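Stumatby Library Extension
Client and design team progress meeting
Minutes of the meeting held 25 Apr 2023 at the site office, Traltville

Present: client's representative, project architect, structural engineer, services engineer, cost consultant, site supervisor for Plostar
Apologies: landscape architect (written comments received)

1. Minutes of the last meeting

Approved with one correction. Under the roof item, "parapet height" should read "upstand height". The architect will reissue the page.

2. Design status

The architect tabled revision 4 of the ground floor plan. The children's room now opens straight onto the reading court, and the storage wall has moved to the north side. The gross floor area stays at 2,552 square meters. The client accepted the layout but asked for a wider door between the lobby and the meeting room, so that display panels can be brought through without taking them apart. The architect will check the effect on the fire compartment line before redrawing.

The views from the street corner were shown on screen. The client felt the brick read too dark in the afternoon view. The architect said the color was taken from the supplier's sample and will send a second set with the lighter blend.

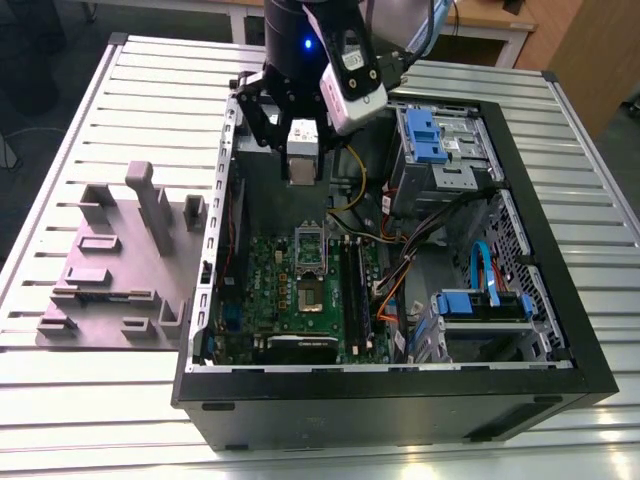 The second set should also show the canopy with and without the end column. The structural engineer confirmed that the column can be left out if the edge beam is deepened, and will give the architect the beam size by the end of the week. The cost consultant asked that both versions be priced before the client chooses.

3. Structure

Trial pits at the east end found made ground deeper than expected. The engineer proposes to lower the strip footings there and leave the rest of the foundation design alone. Around 200 cubic meters of extra excavation is allowed for in the revised estimate. Plostar asked who pays if the pits turn out not to be typical. The cost consultant said the item will be remeasured and paid at the contract rate.

The junction between the old rear wall and the new slab is still open. The existing wall is out of plumb and the drawing shows it straight. Plostar will survey it at three heights and pass the figures to the architect.

4. Building services

The services engineer reported that the duct route above the public computer room clashes with the downstand beam on grid line 2. Lowering the ceiling was discussed and not favored by the client.
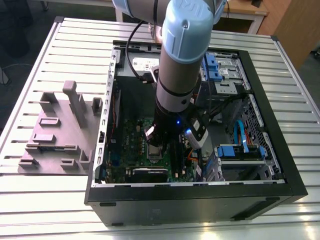

The public computer room will keep its present ceiling height, and the duct will be split to run on either side of the beam. Desk layout was discussed next. The client's brief asks for tower computers on shelves under the desks, and the joinery drawings show the shelves closed at the back. A desktop tower has its power supply inside the case, as in the open one shown here, so the services engineer wants the shelf backs left open for cables and air. The architect agreed and will amend the joinery drawings. Floor boxes stay where they are.

5. Tiêu courtyard

The landscape architect's written comments on the Tiêu courtyard were read out. The drainage channel should move to the foot of the ramp, and the paving falls should be adjusted to suit. Agreed. The bench positions are held until the tree survey is back.
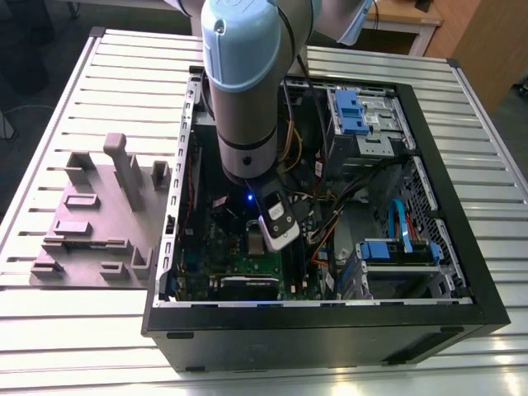
Open desktop tower with a robotic arm reaching in

6. Program

Plostar still expects to hand over in December. The window order is the critical item and must be placed as soon as the frame color is settled.

7. Actions

Architect: door width and fire line, second set of views, joinery drawings
Structural engineer: edge beam size, lowered footing details
Services engineer: revised duct route
Cost consultant: price both canopy versions
Plostar: survey of rear wall
Client: decision on window frame color

8. Next meeting

Same place - date to be confirmed by the architect once the views are ready.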